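Können Maschinen uns die Hausarbeit abnehmen? Ein Zwischenstand

Veröffentlicht im August in der Rubrik Haushalt und Technik

Die Frage, ab wann eine Maschine den Geschirrspüler ausräumt, wird mir seit Jahren mit großer Regelmäßigkeit gestellt. Ich habe sie an dieser Stelle bereits einmal zu beantworten versucht, damals mit einer Zuversicht, die ich heute in Teilen zurücknehmen möchte. Der vorliegende Beitrag fasst zusammen, wie sich der Sachstand aus meiner Sicht darstellt. Er beruht auf eigener Anschauung, auf Gesprächen und auf den Erfahrungen in der Werkhalle von Mollgate, für deren Kleinteilelager ich beratend tätig bin.

Was als erledigt gelten darf

Staubsaugen auf ebenem Boden und Rasenmähen auf begrenzter Fläche werden seit langem von Geräten übernommen. Beiden Tätigkeiten ist gemeinsam, dass nichts gegriffen werden muss. Das Gerät fährt eine Fläche ab, und wo es eine Stelle auslässt, kommt es beim nächsten Durchgang wieder vorbei. Mein eigenes Gerät bleibt weiterhin am Teppichrand im Flur hängen. Ich habe den Teppich inzwischen verlegt und führe dies ausdrücklich nicht als Lösung an.

In der Werkhalle verhält es sich ähnlich. Bei Mollgate umfasst das Lager 2820 Artikelnummern. Davon sind nach der letzten Durchsicht 809 für die automatische Entnahme freigegeben, überwiegend Kartons und feste Schachteln mit glatter Oberseite. Alles Übrige wird von Hand entnommen: Beutel, Dichtungen, Kabelbunde, Federn, die sich ineinander verhaken. Der Anteil ist größer, als ich vor Beginn der Arbeiten angenommen hatte, und er verteilt sich sehr ungleich auf die Regale.

Das Greifen und das Weitergeben

Anders liegt der Fall, sobald ein Gegenstand aufgenommen und an anderer Stelle abgelegt werden soll. Im Haushalt geschieht dies fortwährend und meist mit beiden Händen. Man nimmt die Tasse mit der rechten Hand aus dem Korb, reicht sie an die linke weiter und stellt sie in den Schrank, während die rechte bereits nach der nächsten greift. Die Übergabe zwischen den Händen bemerkt man dabei nicht. Für zwei Roboterarme ist sie eine eigene Aufgabe. Beide müssen denselben Gegenstand im selben Augenblick richtig verorten, und der eine darf erst loslassen, wenn der andere sicher hält. Geübt wird so etwas an einfachen Körpern, etwa an kleinen farbigen Würfeln auf einer Matte.

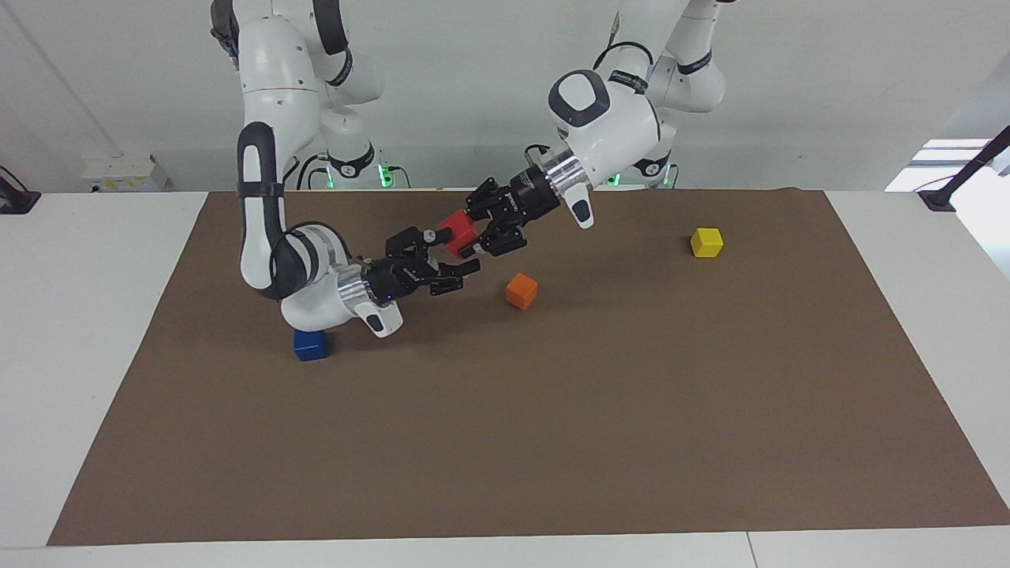 Zwei Arme, ein roter Würfel in der Luft zwischen den Greifern, die übrigen Würfel auf der Matte.

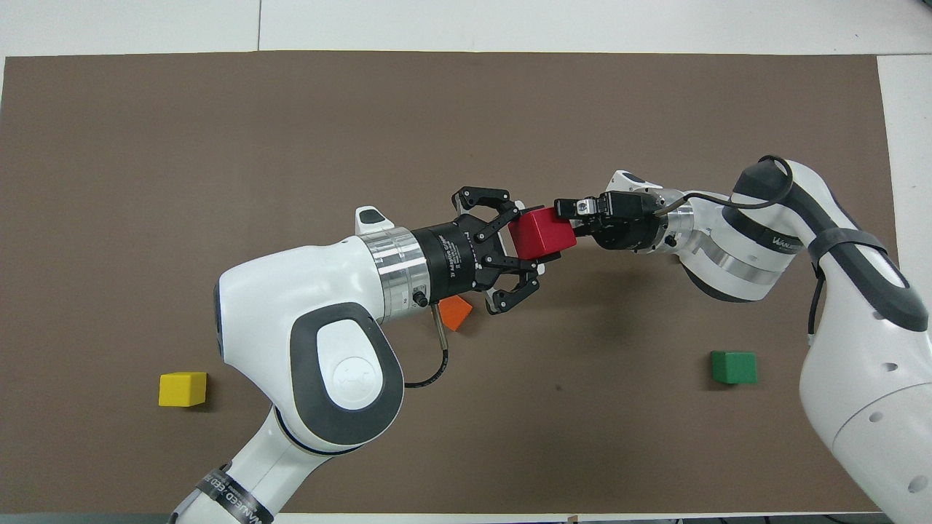 Vom Würfel zum Weinglas

Ein Würfel kommt der Maschine in jeder Hinsicht entgegen. Seine Flächen sind parallel, er gibt nicht nach, und er sieht von allen Seiten gleich aus. Ein Weinglas bietet nichts davon. Ein nasses Geschirrtuch ändert seine Form in dem Moment, in dem man es anhebt, und eine Socke muss zunächst einmal als Socke erkannt werden, auch wenn sie auf links gedreht in einem Hosenbein steckt.

Ich halte es gleichwohl für verfehlt, solche Übungen gering zu schätzen. Wer die Übergabe nicht am Würfel beherrscht, wird sie auch am Teller nicht beherrschen. Zu fragen ist lediglich, wie lang die Strecke dazwischen ist. Meine frühere Einschätzung lautete, dass sie kurz sei. Diese Einschätzung halte ich nicht aufrecht.

Zur Veranschaulichung habe ich in der eigenen Küche eine kleine Bestandsaufnahme vorgenommen und beim Ausräumen des Geschirrspülers 20 Handgriffe notiert, bevor ich die Liste abbrach. Bei einem erheblichen Teil waren beide Hände beteiligt. Der Deckel der Auflaufform musste gekippt werden, damit das Wasser abläuft, und die Schneebesen hingen im Besteckkorb fest. Kein einzelner dieser Handgriffe erscheint mir unlösbar. Die Schwierigkeit liegt in ihrer Abfolge und darin, dass sie am folgenden Tag anders aussieht.

Zur Frage der Wirtschaftlichkeit

Im Betrieb lässt sich die Umgebung an die Maschine anpassen. Bei Mollgate wurden Behälter vereinheitlicht und Trennwände eingezogen – ein Aufwand, der sich bei gleichbleibendem Sortiment rechnet. Im zweiten Standort Okedden, wo das Sortiment häufiger wechselt, wurde darauf bislang verzichtet, und ich habe dies so empfohlen.

Im privaten Haushalt ist eine solche Anpassung nur begrenzt zumutbar. Eine Küche, in der sämtliche Tassen in festem Abstand auf markierten Plätzen stehen, mag für einen Greifarm geeignet sein. Bewohnen möchte ich sie nicht. Hinzu kommt der Platzbedarf. Zwei Arme benötigen einen Tisch und einen Bereich, in den während des Betriebs niemand hineingreift, und in meiner Küche ist beides nicht vorhanden.

Vorläufige Bewertung

Für gleichförmige Gegenstände in geordneter Umgebung lautet die Antwort auf die Eingangsfrage ja, mit den genannten Einschränkungen. Für den Haushalt in seiner üblichen Verfassung lautet sie nach meinem Dafürhalten: noch nicht. Eine Jahreszahl werde ich diesmal nicht nennen.

Zuschriften zum Thema Wäsche sind erbeten, insbesondere von Leserinnen und Lesern, die Erfahrungen mit Faltgeräten gesammelt haben. Diesem Gegenstand soll ein eigener Beitrag gewidmet werden.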